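Unit 4: Narrow fabrics and neckwear construction
Handout 2, Elldale Textile Program

4.1 Bias and grain

Most neckwear cloth is cut on the bias, at 45 degrees to the warp. A bias strip stretches under load and recovers when released, so a tied knot holds its shape and the blade hangs without twisting. Cloth cut on the straight grain gives a flatter, stiffer result. Pre-tied bows are often cut on the straight grain, as the knot is sewn and never has to be worked.

A stripe woven parallel to the weft appears diagonal on a bias-cut piece. On a straight-cut piece the diagonal must be in the weave itself (a twill) or printed. Check which applies before marking out -- a misread stripe cannot be corrected after cutting.

4.2 Interlining

Interlining controls body. For the Tiltton exercise use the 75 gram nonwoven, one layer per wing. Two layers make the center too thick to gather. Fusible types shrink slightly under the press; fuse first, then cut to the pattern line.

4.3 Closures

Three types are covered in this unit:

Continuous band. One length from tip to tip, tied by the wearer. Adjusted with a slide and hook.
Banded pre-tied. The bow is sewn closed and fixed to a separate neck strap.
Clip-on. A metal or plastic clip is fixed behind the knot. No band.

The strap need not match the bow, because the collar covers it in wear. Contrast straps are common in lower-cost goods.

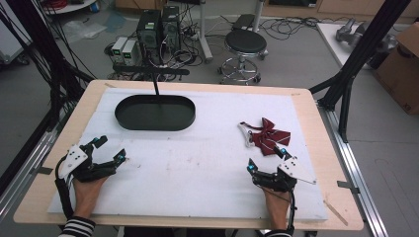 Fig. 4.3. Bow tie with white strap and clip, laid out beside an oval tray.

4.4 Strap testing

Cycle each sample 200 times between rest length and full extension, then leave it flat overnight before measuring. Record the permanent set as a percentage of original length. The Levchenko method uses a shorter rest period and its results should not be mixed with ours.

Reading for Friday: Sokden lab notes, sections 1 and 2.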